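Freezing Bananas So You Can Use Them

I love a freezer full of fruit! It means smoothies on a Tuesday morning before work, and a quick banana ice cream when friends stay late. For years I threw whole bananas in with the skins on and then fought those black, rock-hard things with a knife. Please don't do that. Peel first and everything gets easier.

What you need

6 ripe bananas
A cookie sheet that fits flat in your freezer
Parchment paper
Freezer bags and a marker

Start with bananas that are yellow with plenty of brown freckles. Green ones stay starchy and never really sweeten up in the cold. If yours aren't ready, leave them on the counter in a paper bag and check again tomorrow.

Peel them and pull off the stringy bits (they go chewy). Break each banana into short pieces with your hands, or slice into coins if your blender is on the weak side. A bowl next to you keeps the pieces together while you work through the bunch. 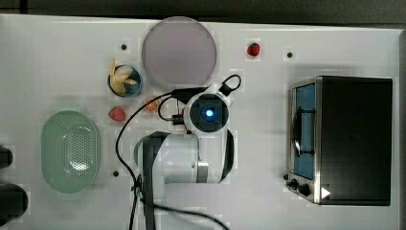 Do the pieces need lemon juice?
Only if the color bothers you. A light toss in lemon juice slows the browning, but you'll taste it a little, and in a smoothie with berries the color disappears anyway. I skip it.

Line the cookie sheet with parchment and spread the pieces out so they aren't touching. Slide it into the freezer, level, for at least 5 hours. Overnight is great too - just cover the fruit loosely so it doesn't pick up the smell of last week's chili.

Once the pieces are hard, tip them into freezer bags, press out the air and write the month on the front. I pack 13 pieces to a bag, enough for two big glasses at our house. Work fast here, they get sticky quickly!

For ice cream, let a bag sit out for 6 minutes, then blend with a splash of milk, scraping down the sides until it goes thick and silky. Peanut butter is wonderful in it. So is a spoonful of cocoa - add that at the end and blend again.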